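Tritormont Home Forum > Laundry & Cleaning > Mesh bags: one big one or a bunch of little ones?

Page 1 of 1

qiu_and_cats
Monday, 9:14 pm
OK laundry people, settle something for me. I've been washing everything delicate in one giant mesh bag, and I mean everything. Tank tops, bras, tights, the baby's socks. My sister says I might as well throw it all in naked because it comes out in one big wad anyway. She has a bag for each thing and zips them up like she's packing for a trip. Is she right? I really don't want to be the person with twelve little bags, but I lost another strap to the agitator in March and I'm still mad.

PZelenak
Monday, 9:31 pm
Your sister is right, sorry. The bag keeps things from wrapping around the OTHER laundry, but it does nothing about them wrapping around each other. Two or three things per bag, tops. I'd say half full at most, and I mean half full when it's lying flat, before you squish it.

urkus84
Monday, 9:40 pm
Going to disagree with Peter a little. Half full is fine in a front loader, but in my old top loader a bag with too much empty mesh folds over on itself and the clothes end up jammed in one corner. I use smaller bags and fill them more. Never had a strap problem. Socks are another story, I don't bag socks at all, life is too short.

dalibor_k
Monday, 10:02 pm
Kollár household here, four people and one bathroom sink, so I have opinions! What fixed it for us was the zipper. Cheap bags have a pull that just flops around loose, and it works its way open in the spin. You want the kind with a little elastic loop or garage at the end that the pull tucks under. If yours doesn't have one, a small safety pin through the pull does the same job (rust-proof pin please, ask me about my white shirt).

qiu_and_cats
Monday, 10:10 pm
What happened to your white shirt

dalibor_k
Monday, 10:13 pm
Small orange dot. Right on the collar. We don't talk about it.

jirnemska
Monday, 10:48 pm
I'm with the small load camp. My routine, since you asked (you didn't, but I'm typing it anyway):

1. Close every hook and every zipper on the clothes themselves. An open bra hook will chew through netting faster than anything.

2. Lay the bag flat on a table. I used to do this standing over the machine with one hand and half of it would end up on the floor behind the washer, where it lived for weeks.

3. Strappy stuff goes in first, pushed up into a corner, and one small piece can keep it company. I leave the rest of the bag empty so the water can get through.

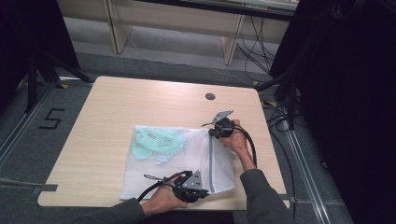
4. Zip it all the way and tug on the pull once. Cold water, gentle, 30 minutes on my machine.

5. Take everything OUT of the bag to dry. I'm begging you. My roommate used to hang the whole bag on the rack and wonder why her tops smelled like a pond.

Straps get folded in under the rest of the top if I remember. I usually don't remember.

PZelenak
Tuesday, 7:05 am
Step 5 is the one people skip. Agree on everything except the empty space thing being about water, I think it's more about the clothes having room to move. Either way you get the same result so whatever.

urkus84
Tuesday, 7:22 am
Still think that's a lot of empty bag for a top loader. If it works for you, great, but I'd fold the extra mesh under and pin it, or go down a size.

jirnemska
Tuesday, 7:30 am
Mine's a front loader so fair enough! I have a couple of smaller ones too, I just like the flat rectangle kind because they fit in a drawer.

qiu_and_cats
Tuesday, 12:16 pm
So I need more bags. My sister is going to be unbearable. What size do you all buy, and does the mesh matter? Mine has pretty big holes.

dalibor_k
Tuesday, 12:40 pm
Fine mesh for anything with straps or lace, the bigger holes are OK for sweaters. Straps can poke out through the big holes and then you're right back where you started. Don't spend more than 20 bucks on a set.

urkus84
Tuesday, 6:51 pm
Get a couple of small and one medium and see how you go. And leave the socks alone.

qiu_and_cats
Tuesday, 8:03 pm
Ordered a set, all fine mesh. The baby socks are going in a bag though, urkus, they're the size of my thumb and the washer has eaten plenty. Will report back after the weekend wash.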